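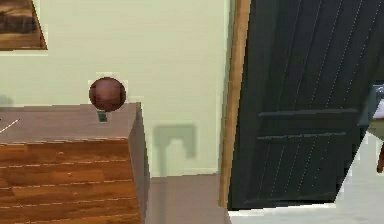
A dark reddish-brown sphere above a wooden cabinet, in a computer rendering.

Sturkar will run a revised rear damper at the Gukerden hill climb in November, after two events in which its cars lost time under braking on the upper half of the course.

Hannelore Gisler, the team's chief engineer, puts the losses down to ride height control. The old damper was set up for the smooth lower section, and its rebound setting was too slow for the patched tarmac above the tree line.

"The wheel was not coming back down quickly enough between bumps," she says. "The driver brakes, the rear goes light, and he has to come off the pedal. You can see it in the pressure trace at every heavy stop."

The new unit has a shorter shaft and a separate adjuster for high-speed rebound. Gisler's group completed 800 kilometres with it at Testance, mostly on the old perimeter road, where the surface is closest to that of the climb. Spring rates are unchanged. The front dampers have been revalved to match.

Hüsnü Akbulut, who drives the lead car, asked for a softer rear anti-roll bar on the first day and went back to the standard part on the second.

"With the soft bar it was easier over the kerbs, but slow to change direction," he says. "I would take the standard bar and live with the kerbs."

Cooling is the other open question. The finish stands at 1758 metres, and the thinner air reduces flow through the brake ducts just as disc temperatures peak. Gisler has approved a larger inlet, at some cost in drag, and will choose between the two duct sizes after practice on Tuesday.

"If it is cold, we run the small one," she says. "We have temperature paint on the discs and we will read it after each run."

Akbulut's entry is confirmed. The second car, for Jucélia Trindade, is still waiting for its gearbox casing to come back from machining.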